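This site uses cookies to remember your settings. By continuing to browse, you accept our cookie policy.

Monday, January 14, 2019
By Geetha Subramaniam

Skakance arm: frequently asked questions

What is Skakance?

It is a tabletop robot arm with a two-finger gripper that I have been building in the shared workshop on Park since November. It picks things up from a table and puts them down somewhere else. That is all it does for now.

Is there a kit?

No. I publish the part files and a parts list. You print or cut the parts yourself and buy the motors and screws.

How much have you spent?

$1,189 so far, including two motors I burned out and a power supply that was too small. If you skip my mistakes you will spend less. Workshop dues are not in that number.

How long does a build take?

Mine took 180 hours up to the first working grip. A good part of that was redoing the finger linkage. The current files have the fourth version of it, and the first three are not worth asking for.

Which motors does it use?

Marnard servos in the arm and one smaller Marnard in the gripper. Other brands will fit if you change the mounting holes, but I have not tested any and can't help with the wiring.

Where is the camera mounted?

At the wrist, looking out over the fingers. I tried a camera on a stand first and the arm kept blocking its own view. The wrist camera always has the fingers in the picture, so I can check how an object is sitting before I move it.
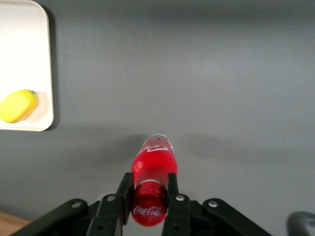
The drawback is that it sees very little of the rest of the table when the arm is low. I raise the arm to look, then come down to grip. Keep the camera cable slack through the whole turn of the wrist - mine pulled out twice before I clipped it along the side.

How do you keep it from crushing things?

There is a current limit on the gripper motor. Start low and raise it until the object stops slipping. Smooth, hard things need more than you would think. Write down the setting for each object.

What software runs it?

A controller program called Grikberg that another member and I wrote. It is 2,381 lines of Python and runs on an old laptop. The settings file is separate, so you can change limits without touching the code.

Does it work on its own?

Partly. I drive it by hand for new objects and save the moves. I have 927 saved moves, and it can replay any of them if the object starts in the same place. Move the object an inch and the replay will miss.

Can I come and see it?

Yes, on open evenings. Ask at the front desk first, as the arm is sometimes in pieces. Please stay clear of the table when the power light is on - the elbow swings out farther than it looks.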